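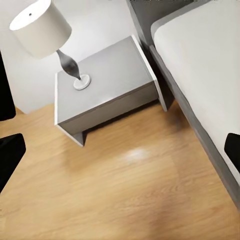

The bedroom scene from our simulator, lamp side.

Household Tips for Robot Clubs, Bedroom Round

We use cookies to remember your preferences. Accept / Manage settings

Our club spent January teaching a simulated robot to tidy a bedroom, a job most of the members have avoided at home for years. These are the tips that survived. They assume you have the Stistetti room files loaded and somebody older than 12 holding the mouse.

Start with the nightstand. It's boxy and flat on top, and it still ate two weeks. Have the arm come in from the open floor. The slot between the nightstand and the bed is narrow, and every new member wants to go through it.

Mind the lampshade. It sticks out past the left edge of the tabletop, so a path planned around the base alone will clip the shade. Draw your keep-out box around the widest part of the lamp and add a hand's width. Our team Jumen skipped this and knocked the lamp over 143 times in one overnight run. The log is taped up by the sink.

Shiny things are trouble. The silver stem picks up light and dark streaks, and our edge finder took them for several thin lamps. Turn the reflections down while you're debugging, then put them back before you brag to anyone.

Same goes for the bright spot on the wood floor. We had the robot trying to pick it up for most of an afternoon. It was very patient.

Dusting under the nightstand: yes, there's a gap. Check your arm's thickness before you promise anything. Measure twice, and use the same units both times (Skanent team, you know).

White mattress, white wall, white shade. If you sort by color you'll get one enormous lamp. Use depth.

Save your runs with names a person can read. We have 592 files called "final."

When it all works, change one thing and run it again. Ours had a lovely record until we moved the lamp a couple of inches.

Kitchen tips next, as soon as the sink stops being solid.

Get new tips by email. Enter your address to subscribe. Unsubscribe at any time.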